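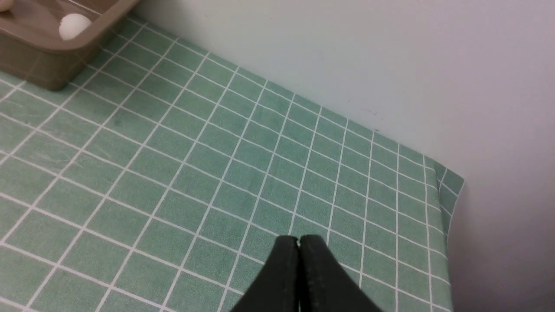
I bought the tablecloth in May, from the market at Brarnlow, because the old one had got a burn in it. It's green with a thin white grid. I got it a size too big and it folds down over the corner by the wall, which I meant to hem and haven't. It has picked up a few pale scuffs in the middle too. I've tried washing-up liquid on them and a bit of bicarb, and they look much the same.

Most of what happens in this house happens at that table. Eggs get put there when they come in, in the taupe tray, until I find room for them in the fridge. I used to keep them in a bowl but they rolled about and I lost two in one week. The tray has sloped sides and a proper rim, so they stay where they are. I pay Jean Baxter for them by the 30 and give half to my sister.

The other use for the table is games. It's too short for real table tennis, so we play a version my nephew made up, where you flick a ball along the cloth and score by the square it stops in. Squares nearest the wall are worth most, but if it touches the wall you get nothing. First to 50 wins. He keeps the scores in the back of an old Pullon diary and claims a best of 167 from one evening when we forgot to stop.

The folded corner is a problem, as anything that gets that far goes straight on to the floor and under the cooker. We now count that as minus 2. A ball with a dent in it won't run straight either, and there have been long arguments about whether you can ask for a different one.

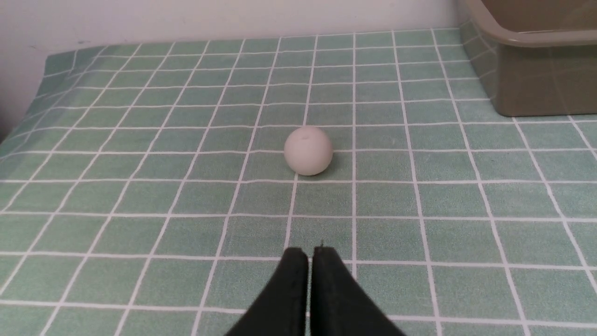
Satish Sandhu wrote to say that a dented ball can be put right in a mug of hot water, left for a few minutes and turned with a spoon, so long as the plastic hasn't split. He also thinks a ball lying across a line should score the lower square, and that we've been far too generous.

I've tried the hot water on one so far. The dent came up most of the way and left a slight ridge. I'll do the rest when I've found them all. The rule about lines has gone to my nephew, who is against it.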